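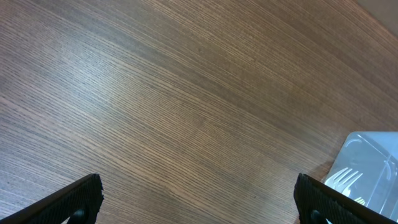

Cutlery arm notebook – 18/01/2021

Search this notebook Go

Present: me, Zoltán Kovács (code), Dénes Hajdu (grippers, biscuits). Dudás sent apologies and a link to a paper I won't be reading before August.

Task for Jiltinholm is unchanged. Forks in one tray, spoons in the other, arm to do it without anybody touching the table. The rules run to eleven pages and devote most of a page to what counts as a fork. We're using the white plastic ones because the rules say "light disposable cutlery", and because the metal set belongs to the kitchen on level 2 and they've started counting it.

Started with the wrist camera, as ever. The tabletop has a very fine straight grain, thousands of lines all heading off on the diagonal, and the edge detector thinks each of them is a handle. Zoltán's first run on the bare stretch of table found 3467 candidate edges. I asked how many were cutlery. He said that was a philosophical question. I said it was a programming question and he went to make tea.

The sheen through the middle of the table doesn't help either. White fork, clear plastic wall, pale glare on the wood: to the detector they're all cousins. A fork lying inside the tray comes up hazy through the side, and the tines are the only bit with a decent outline. So for now we look for tines first and guess the handle from there. It's a hack. It's going in the log as a "prior".

Things tried, in order:

Blur before edge detection. Killed the grain, also killed the forks.

Colour threshold on white. Picks up fork, plus every highlight on the tray rim. Dénes suggested painting the trays. The rules say clear. Dénes suggested painting them clear.

Threshold, then throw out anything long and thin that follows the grain direction. Much better until a fork happens to lie along the grain, at which point it stops existing as far as the arm is concerned. Turned the tray a bit and it came back. Noted for later, meaning Zoltán has written it on his hand.

Masking the fingers. Should have done this in the first week. The two pads sit at the bottom of the view and they're the darkest things in it, so it's easy enough, but we'd been letting the detector chew on them the whole time. The little round fittings on the pads had been scoring quite well as spoon bowls.

After lunch we put the two trays next to each other, long sides together, and dealt with the spoons. The double wall in the middle is a pest. Reflections off one side land on the other and you get a bright stripe the detector would dearly love to be a handle. Dénes wants a gap between trays. I want to find out whether the judges would allow a gap before we get attached to it. Have emailed Jiltinholm. Last time they took long enough to answer that we'd rebuilt the thing in question twice.

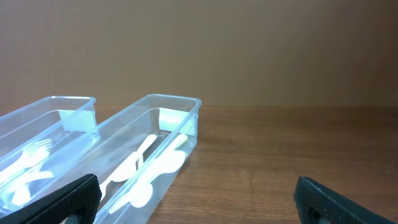 Forks left, spoons right, fingers wide open.

The white inserts at the far ends are worth keeping, whatever happens. They're opaque, they're square-cornered, and they don't pretend to be anything else, so we can use them to find the back of each tray and work forward. Zoltán wrote that up in Ison (our tray finder, named by a committee of one) before he'd finished his sandwich. It was the best code of the day and has mustard in it.

Overlapping spoons are the next headache. One on its own is fine. Three in a loose pile and Ison reports a single large spoon of alarming shape. We could go for the bowls, being the roundest white thing going, and grip just behind. Dénes reckons the pads have enough texture to hold a plastic handle without squashing it, and he's set the closing force to 400 on the controller scale. Nobody can find what the units are. The Drillden manual says "see appendix" and the appendix says "see manual".

Small argument about opening width. Dénes likes the fingers spread as far as they'll go on approach, for clearance. I pointed out that with both pads out wide, the left one hangs across the near ends of the trays in the camera view and covers part of a fork. He said the fork was still there. True, but Ison doesn't do object permanence yet. Compromise: take the detection shot from further back, then come in. Costs us time on every pick and we're marked out of 100 with a chunk of that for speed. Zoltán to work out how big a chunk. He has the rules, or had them; there's tea on page four.

For next session

– Zoltán: rotate the grain filter with the camera instead of hard-coding the angle. Wash hand after copying note.
– Dénes: one gripper setting, written down, with units if they exist.
– Me: chase Jiltinholm about the gap. Find a plain mat in case we're allowed to cover the table, and don't tell Zoltán until his filter works.
– Whoever's last out: trays stay where they are. I've put tape on the bench drawer with the measurements and I'd like it to mean something this time.

Biscuits: ginger. Acceptable.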